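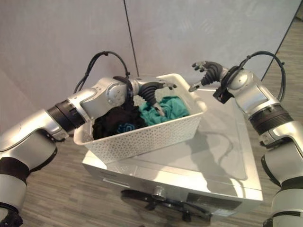
Two arms, one basket of washing, on top of the machine.

Household machines > General talk
Thread: Can they do the laundry yet? (24 replies, showing first page)

virag_k
Posted 09:14
Good morning to all. I run the small laundry Virág in Ullcombe, and my nephew keeps telling me that in a few years I will have no work. So I ask people who know more than me. Look at the left hand, down by the teal piece. The fingers are curled in a good way, I would hold mine almost the same. But what comes after? To take one garment out of a basket is the smallest part of my day. I must feel if it is cotton, look in the pockets, find the stain, and decide what goes with what. Is there any machine which does this for a whole load, without a person standing near?

pegbag
Posted 09:40
Short answer, no. Long answer, it depends what you call a load. Four towels, all the same, yes. My own basket on a bad week, no chance.

tumble_low
Posted 10:02
I disagree with pegbag. I spent most of March on a trial at the Ornstead plant, where they wash workwear. The arms there moved 1241 pieces from bin to drum in one shift and a person had to step in for 24 of them. I would not call this "no chance".

pegbag
Posted 10:11
Workwear. All the same overalls, all the same colour. What were the 24?

tumble_low
Posted 10:19
Mostly sleeves knotted together, and dark things lying on dark things. So yes, the black piece in that basket would worry me more than the teal one. It is bunched up and you cannot say where it begins. The bright one lies higher and has a clear edge against it.

virag_k
Posted 12:35
Thank you, this is useful. Sorry for slow answer, we had the lunch customers. In my shop nearly 200 pieces pass on a normal day and no two are alike. If the mistakes are also 24, I must still pay a person to watch, and this person could as well do the washing.

oldmangle
Posted 13:20
You are all talking about picking up. Folding is where it stops. Zuvico had a folding unit on sale and I had one in my shop for a season. Shirts it did nicely if I laid them flat first. Laying them flat is the job!

tumble_low
Posted 13:48
That was a box with plates inside, a different thing. Two hands can hold a shirt by the shoulders and shake it. In the picture the right hand is open and free, over the corner of the basket, so the second one is there when you need it.

oldmangle
Posted 14:05
An open hand in the air has never ironed a collar.

hem_and_haw
Posted 15:30
Can I ask about price? For Virág the question is maybe not if it can, but if it can for the money. I was quoted 2258 a month to rent a two-arm unit, service included, and that was without installation.

virag_k
Posted 15:52
For this money I would first repair my boiler.

pegbag
Posted 16:10
And the knob and the door? Somebody has to turn them too. I would like to see one shut a door on a full drum with a sock hanging out.

tumble_low
Posted 16:31
Doors they manage at Ornstead. Socks — I admit, no. We took the socks out of the trial after two days.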